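Moltine open day: two floors of headphones and one very quiet room

I've used Moltine headphones for years, so when they opened their workshop to visitors on 9/24/26 I took the Thursday off and went. Best day off I've had since January!

The tour starts upstairs with the tuning team. They had the new Giseveo wireless set out on a long bench, next to the test versions that came before it. There were 14 of those, and we could put on any of them. The early ones are all bass and clamp way too hard (my ears were red after one song), but you can hear it getting better as you move down the line. By the end the footsteps in the game demo were so clear that I kept turning my head.

Then the quiet room. They let people in 2 at a time, shut the door, and you sit there listening to your own breathing — strange and wonderful. The mic test they run in there made my old Nanum headset sound like a drive-through speaker. I'm still a little hurt.

Downstairs is repairs, and I could have stayed all afternoon. They swap batteries and ear pads on models going way back, and they'll sell you the parts too. I got a pair of pads and a spare cable for $47. 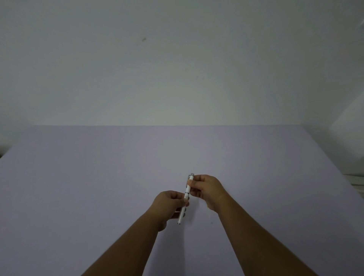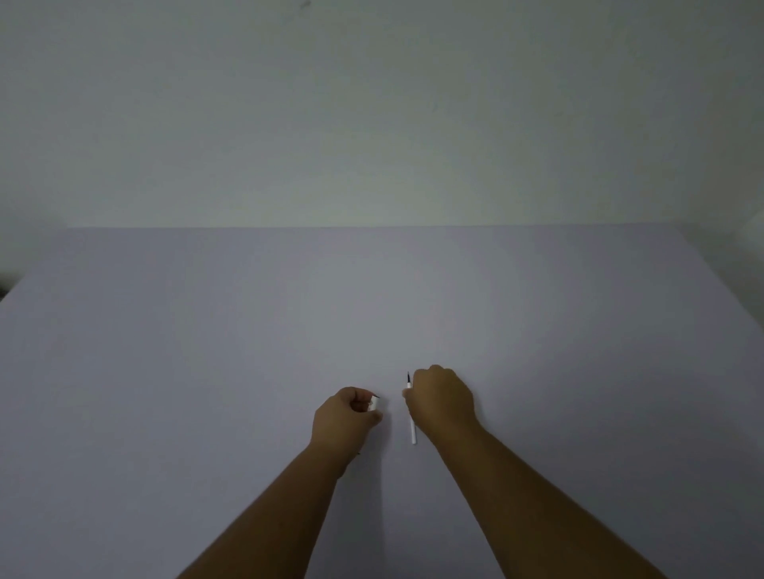
The Wongsuwan dock was the one thing I couldn't try, because the line for it went out the door. It should charge the headset and switch it between a PC and a console, and the price they gave was roughly $200. That's a lot for a dock. I'd still like an hour with one.

Parking is behind the building and fills up early, so take the bus if you go next year.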